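Wed 2 November — shop notebook, finish testing

Back on the oil question. I meant to write this up last week and then the compressor ate two days of my life, so forgive the jumble.

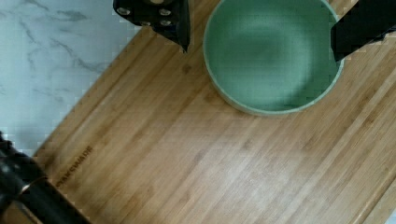
Where we are

Same setup as the last round. Maple offcuts from the Prustmont job, sanded to 600, one face oiled and the other left bare. I'm running three finishes: plain mineral oil, the Kekana board oil, and the Stirkel hard wax that everybody at the bench keeps telling me to switch to (you know who you are!). Each piece gets a coat, sits 12 hours, gets buffed with an old T-shirt and goes back on the rack. I skipped the tung oil this time because I can't stand waiting on it.

Water drops

Put a few drops on each piece after breakfast and came back 40 minutes later. Mineral oil left a dull ring, same as always. Kekana left a faint one that mostly buffed out. The Stirkel piece beaded up beautifully and I was all set to call it a winner — then I turned it over and found I'd picked up the one with two coats. So that's no good. Redo it with single coats, and write the coat count on the END GRAIN in pencil, not on tape. The tape fell off four of them overnight and I spent my coffee break guessing.

Smell

Kekana is fine, a bit like a candle. Stirkel was strong at first and I still caught a whiff of it this afternoon with the big door open. I'd want it to sit a good long while before anybody slices bread on it. Check what the can says about curing time, I've been going from memory.

Grain raising

Wiped the bare faces with a damp rag and they fuzzed up like a peach. Next batch I'm wetting them before the last sanding. I say this every time and never do it.

Money and odds and ends

Cestar order came to 1,228 with the sanding discs in it, more than I'd figured. The receipt is in the blue folder. We're low on 220 discs and the good rags are gone, so somebody please stop using them on the bandsaw.

Oily rags go flat on the rail outside to dry, never balled up in the bin. I found one in there this morning.

Tomorrow: single coats on everything, new drops, then try hot coffee if there's time.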